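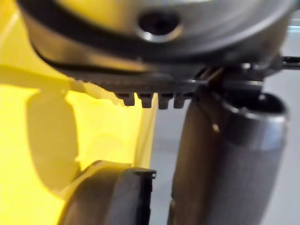 Cups on a table: how do you live with the racket?

Plokelen Forums > Workrooms and Utility Spaces > Storage and Surfaces
Views: 1,774

tinlidded
Posted May 8, 2024

Long-time reader, first-time complainer. I've moved all my brushes, small screws and general bits out of jam jars and into upright steel cups, on the grounds that I had broken enough jam jars. They live on a long yellow metal table in the back workroom, and every time a cup goes down on it the whole thing rings like a dinner gong. My other half has asked, quite politely for a third request, whether I could learn to put things down like a grown-up.

I would like to keep the cups and I'm certainly keeping the table. What do people put in between? Cork, rubber, felt, prayer?

bodkin_and_awl

Go back to jam jars. You can see what's in them. With a steel cup you have to stand over it and peer in like you're checking a well.

tinlidded

You can also see what's in them when they're all over the floor.

quietdrawers

Self-adhesive felt pads, 99p a sheet from Michiels if you have one near you. Cut circles, stick to the bottoms, done. Mine lasted until September and then started shedding, at which point every cup had a small beard.

Which cups are they? If it's the Jalla ones, the rim is just cut and left, and you will find that out with your knuckle.

tinlidded

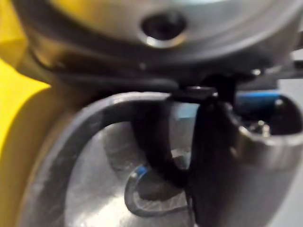 Rims were the thing I was fussiest about, having met the Jalla ones in a friend's kitchen and bled on her tea towels. I went to Vivholm in the end and paid 26 quid for the set, a price I have been describing at home as "reasonable". The stainless one there has a rolled rim, so you can go rummaging for a washer and come back with all your skin. It does nothing for the noise. If anything a nicely made cup rings for longer.

Felt with a beard isn't selling it to me, quietdrawers.

quietdrawers

It's a perfectly good beard. But fair enough. Rolled rims are worth the money, I'll give you that.

ledgermain

Disagree about rolled rims. They trap muck. Anything oily or dusty works its way under the curl and stays there for life. A plain edge that's been properly filed down is easier to clean, and filing takes five minutes with the telly on.

tinlidded

What are you keeping in yours, gravy?

ledgermain

Drill bits, with a bit of oil on them so they don't rust. I'm aware this makes me sound organised. It is the only organised thing I own.

bodkin_and_awl

Drill bits in a jam jar. Just saying.

ledgermain

Points down on glass? You're a menace.

moss_on_brick

Can we get back to the noise, because I have the same problem and was hoping for an answer before the thread turned into cutlery law. I tried rubber matting off a roll. It killed the clang but it smelled like a tyre shop and left grey marks when I peeled it up. Tinlidded, if your table's yellow I'd think hard before laying black rubber on it.

Cork tiles are on my list next. Has anyone had them down for longer than a week?

tinlidded

Good to know about the marks. Side question while we're here. Where do you all put odd screws in the middle of a job? I had one vanish for most of an afternoon and I'd like to pretend it wasn't my fault. 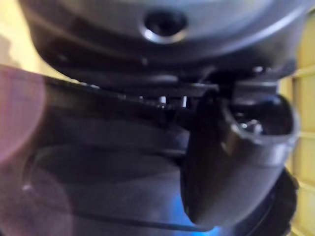
Screw sitting inside the open end of the grey fitting.

quietdrawers

So you have a workroom full of handsome steel cups and that's where you keep screws.

tinlidded

It's a cup shape. I was being consistent.

bodkin_and_awl

Magnetic dish. Though on a steel table it will probably stick to the table, and then you have a permanent feature.

moss_on_brick

Only if it's steel. Could be aluminium. Have you tried a fridge magnet on it?

tinlidded

I have not, and now I'm going to have to. Nobody mention this in front of the fridge.

ledgermain

Show us the table. Noise depends on what it's made like. A folded sheet top with nothing under it will drum whatever you stand on it. You want to deaden the sheet from underneath and leave the cups alone.

tinlidded

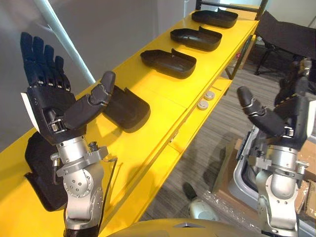
The long yellow table, raised edge at the back, lower ledge along the front.

ledgermain

Yes, folded sheet, as I feared. That's a drum with a splash of sunshine on it. Get the sticky damping sheet they sell for car doors and put a few squares on the underside. Tap about with a knuckle first and stick it where it booms most.

quietdrawers

Or cork on the top, and you'd stop scratching that nice gloss. I'd be more worried about the finish than the noise.

ledgermain

Cork on top hides the yellow. What would be the point of owning it?

quietdrawers

The point would be a table.

moss_on_brick

I'm with ledgermain on this one, annoyingly. The front ledge would be a pain to cork neatly anyway, you'd end up with crumbs of it everywhere. I reckon a strip of cork along the back where the cups stand, damping squares underneath, and leave the rest on show.

bodkin_and_awl

Jealous of that yellow, for the record. My bench is the colour of old porridge. I'd still put jam jars on it.

tinlidded

Right. Damping sheet ordered, 16 squares in a pack, and a strip of cork from Michiels for the back. Fridge magnet test to follow when I can get one off the fridge without the takeaway menu coming down with it.

quietdrawers

Get the thicker cork. The thin stuff curls at the corners.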